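Keeping apples good through the winter

My family has three old trees behind the house in Olivares, and every fall we have more fruit than we can eat. I learned most of this from my aunt Zulema Maldonado, and some of it by losing a full box.

Pick in the cool of the morning and leave the stem on. An apple without its stem opens a small door for rot. Do not wash the fruit before storing it, only wipe off the soil with a dry cloth.

Sort the same day. Any apple with a bruise, a soft place or a worm hole goes to the kitchen for sauce. The small ones also, they shrivel first.

Wrap each good apple in a half sheet of newspaper, plain black ink only. Put them in a shallow box, one layer, two at the most. My neighbor Lautaro Godoy uses dry sawdust and has the same result, but it gets everywhere.

The place should be dark and cold, but without frost. We use the shelf under the outside stairs. Keep potatoes and onions far from there – potatoes sprout faster near apples, and the apples take the smell of the onions.

Look at the boxes every week. Eat the early kinds before November, and keep the late, hard ones for last.

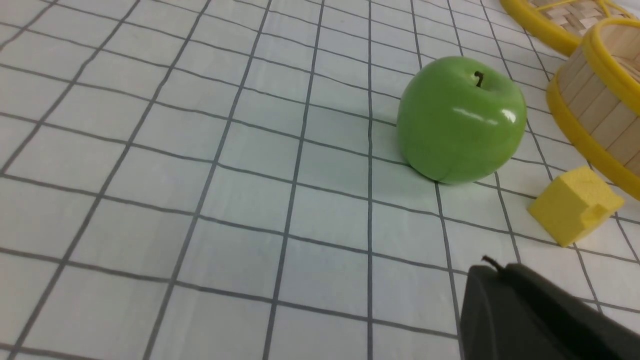

When you bring some inside for the week, take only what you will eat. In a warm kitchen they become mealy in a few days. In the refrigerator, use a plastic bag with some small holes and put it in the bottom drawer.

If the skin is already a little wrinkled, do not throw the apple away. Bake it with butter and cinnamon, or grate it into pancake batter. For sauce, I cook 1,000 grams of peeled pieces with half a cup of water, covered, on low heat. Sugar goes in at the end, after tasting.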